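Claleck bench code

The Claleck bench code is a set of good-practice rules for two-armed robot workcells handling household items. It was drafted by Mervin Melnyk and Carter Kennedy and revised in August. The code runs to 80 clauses in 2 parts, one on the enclosure and one on handling.

Part 1 requires walls on three sides and cables routed along the links with enough slack for full travel. 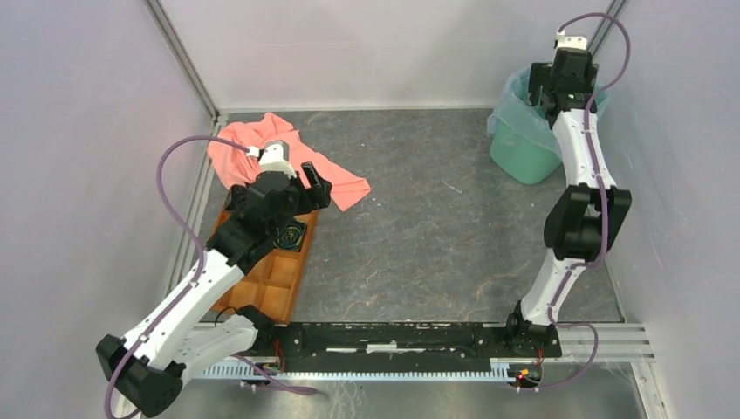
It also sets out how the bench is to be laid out before a run, with the centre kept open. Clause 14 bars staff from reaching in while either arm is powered.

Part 2 covers soft goods such as cloths and bin liners.
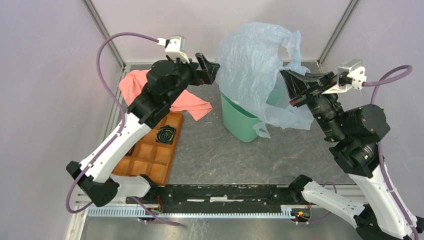

Grip force on thin film is limited, and torn liners must be logged. Koech and Lovia follow the code in full; Sovura applies Part 1 only.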